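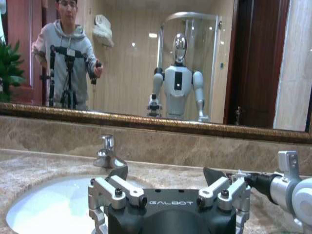
Wrist camera comparison, day two of the bathroom sessions, August. The question for today was whether to keep the Skareo unit on the wrist or go over to the Fliltico one for the remaining runs. Both give a usable picture in the lab at Urach, where the walls are grey and the lamps are diffuse. A bathroom is harder. The marble top at the vanity has so much pattern in it that the depth from either camera ought to be good there, and mostly it is, but the white basin is glossy and brightly lit and the chrome tap behind it reflects everything. Then there is the big gilt mirror over the backsplash, which puts a second copy of the robot, the operator and his tripod rig, and the shower enclosure into the top half of the view. The fingertips sit low in the view with the gap between them clear, and that is the part I care about most for grasping.

Setup. Parallel gripper as supplied, standard fingertips, no tape or pads. Teleoperation from the tripod rig with the handle controllers. Ceiling light on for everything except the last block. Gudeta logger on the laptop in the corridor, cable run under the door. I started with the Skareo because it was already fitted from yesterday, and swapped at midday. Recalibrated hand-eye after the swap with the small board. First attempt was poor because I had left the board propped on the rounded front edge of the counter and it slid. Second attempt fine.

Tasks, same order for both cameras:

1. Approach the tap lever from the front, stop short, hold, back off.
2. Close on the tap lever and lift.
3. Pick a toothbrush beaker off the counter, right of the basin.
4. Put the beaker back down on a paper marker.
5. Pick a flannel out of the basin.

88 attempts in total, split evenly between the two cameras. Same operator throughout, so no change of hands to confuse things, although he was clearly better at the flannel by the afternoon and I have tried to keep that in mind when reading the numbers.

Skareo notes. Colour is pleasant and the exposure settles quickly. Depth on the counter is dense and steady. Depth on the basin has holes, worst on the far wall of the bowl where the ceiling light hits it. On the tap it returns almost nothing on the body and a few scattered points on the lever. It also sees straight through the mirror, as expected, and places the reflected room well behind the wall. I had thought this would be harmless, as the planner ignores anything beyond its working volume. On the slow approaches it was. On the faster ones a few reflected points came back at the wrong distance, right at the lower edge of the mirror frame, and the arm stopped for an obstacle that was not there. It did this on task 1 and once on task 3.

Fliltico notes. Narrower view, so less of the mirror gets in when the wrist is pitched down. Depth on the counter is a bit noisier than the Skareo. The basin is better, with smaller holes. The tap is still bad but the lever comes through often enough to aim at. No false stops. Against that, the auto exposure hunts for a while whenever the gripper crosses the bright part of the basin, and the operator complained about it on task 5. I fixed the exposure by hand for the second half of the block and he stopped complaining. The cable exit is on the wrong side for our mount and it rubs against the housing when the wrist rolls past its middle position. Needs a right-angle plug.

Latency. Measured at the operator's display with the old blinking lamp method. The Skareo came out at 46 ms on top of the arm's own delay. I have no proper figure for the Fliltico. The logger dropped its clock partway through the block (the same Gudeta fault as last month, it happens when the laptop lid is closed — must change the power setting and write it on the lid). By feel the two were alike. The operator could not tell them apart when I asked him, but he knew which one was fitted so that is not worth much.

Grasping. The failures on task 2 were nearly all the same. The fingertips are angled and meet the lever slightly off its centre, so that when the gripper closes the lever slides out towards the spout. This happened with both cameras and I don't think a better picture would cure it. The operator got round it by coming in with the wrist rolled a little. Thinner tips would probably help too. We have a spare set in the drawer at Urach but they have never been on this gripper and I am not sure the bolt pattern is the same.

Beaker was easy with both. Two drops, one per camera, both on the put-down and both from opening too early. The paper marker is hard to see against the beige and brown of the marble, so next time use blue tape.

Flannel took the longest. Against the white of the bowl it has good colour contrast but the depth around it is the worst of any task, and the operator was working from the colour picture alone. He asked whether he could have the depth overlay turned off altogether. I turned it off for the last few and it made no difference that I could see in the times.

Last block, light off, door open to the corridor. Only tried task 1 and task 3. The Skareo got slow and grainy. The Fliltico with fixed exposure was simply too dark until I set it again, after which it was all right. Did not count these towards the 88.

Grip force left at the 300 setting all day. I meant to try it lower on the beaker and ran out of time.

Decision for now: fit the Fliltico for the rest of the bathroom work and leave the Skareo on the bench for kitchen and table tasks, where there is no mirror to deal with. Not final. If the mask for the mirror region works, the false stops should go away and the Skareo's wider view becomes an advantage again, mainly for seeing the edge of the counter during put-down.

To do:
- right-angle plug for the Fliltico, or turn the mount
- mirror mask in the planner, test offline on today's logs first
- repeat the latency test with the laptop lid open
- check bolt pattern on the thin fingertips
- blue tape
- copy logs off the laptop before anyone updates it (2 copies, one to the shared drive)

Added 17:40. Looked at the logs for the false stops. All of them have the wrist pitched up further than it needs to be for the task. So some of this is how the approach was driven. Have asked the operator to keep it flatter tomorrow and we will run task 1 again with the Skareo before swapping over for good.

Filed under: Workshop notebook / Grippers and cameras
Last updated: August
Print this page | E-mail this page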